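13 de febrero de 2025

Cuaderno del taller, sala de muestras. Escribo esto con el té ya frío al lado, porque si lo dejo para mañana se me olvida la mitad y luego Ok-hee me pregunta, con toda la razón, dónde está cada cosa.

Hoy tocaba el rincón del mural, que llevábamos posponiendo desde que montamos el expositor. La idea era sencilla: recoger del suelo todo lo menudo, pasar la mopa por las baldosas y decidir de una vez qué se queda abajo y qué sube a los estantes. Digo sencilla y me río sola, que llevo en esta sala el tiempo suficiente para saber que un rincón arrastra al siguiente y que se empieza por un botecito y se acaba vaciando un armario entero. Decha me dejó apuntado el orden que prefiere él (primero lo pequeño, luego lo que rueda, al final los muebles) y se lo respeté casi del todo.

El baldosín claro tiene su gracia y su castigo. Es bonito, da mucha luz a la sala y combina bien con las colinas verdes del fondo, pero las juntas son finas y el polvo se queda ahí como si lo hubieran invitado. Probé con el cepillo de cerdas duras y agua con una gota de jabón, a lo largo de la junta y no atravesado, y me quedé contenta – bastante más que con el limpiador Dedano, que deja un velo y hay que aclararlo dos veces. Vichien defiende el Dedano a muerte, así que lo dejo escrito y que lo pruebe él en la zona de la puerta.

Lo menudo va a la cesta de Siriwan, la de las etiquetas de tela. He vuelto a separar los botes transparentes de los envoltorios y paquetitos, que la última vez terminaron mezclados y Boonmee se pasó media tarde sacándolos. Los botes, siempre de pie y con el tapón puesto. Los paquetitos, tumbados, en una sola capa si caben. Y las piezas redondas y planas, en vertical contra la pared de la cesta, que apiladas se comen todo el sitio y además hacen un ruido espantoso al cogerlas.

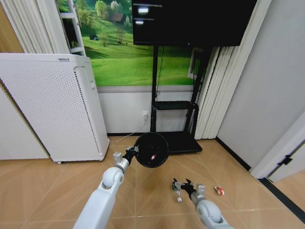
Rincón del mural, con lo menudo: la pieza negra redonda, el botecito de tapón blanco y lo rojo y blanco en el suelo. A la izquierda, el purificador.

Del purificador quería hablar aparte, porque le tengo cariño y porque es el que más estorba. Es alto, es blanco, tapa parte de la estantería y todos nos hemos dado con él alguna vez. La rueda ayuda, pero conviene empujarlo desde abajo y despacio; si se empuja por arriba cabecea y da un susto. Las perforaciones de los paneles se limpian con la brocha seca, de arriba abajo, sin trapo húmedo. Hélène propone llevarlo al otro lado de las persianas y a mí me parece bien, siempre que no acabe pegado a la pared, que entonces respira mal. He puesto una cinta en el suelo con la posición que probaría yo, a 40 cm de la pared. Si a alguien le molesta, que la mueva y lo apunte debajo.

Las persianas, otro día. Están dignas y no me daba la vida.

Lo que sí quiero dejar dicho es lo del mural. Me preguntó Ok-hee si no cansaba tanto verde y yo creo que no, al revés, cada vez que levanto la cabeza me voy un rato a la casita del tejado marrón, o a la tienda azul de la ladera, que es diminuta y tardé semanas en verla. Por favor, nada de cinta adhesiva encima, ni siquiera la de papel. Para colgar avisos está el corcho de la entrada.

Pendiente:
– Pedir 3 cestas más como la de Siriwan, la referencia del catálogo de Fledthorpe es la 2612.
– Etiquetas nuevas para los estantes, con letra más grande (lo pide Vichien y tiene razón).
– Preguntar a Grumudance si los rieles de la estantería se venden sueltos.
– Repasar las juntas otra vez en marzo.

La mopa buena se ha quedado en el fregadero de atrás, escurrida pero sin colgar. Decha, si llegas antes que yo, cuélgala tú y te debo un café.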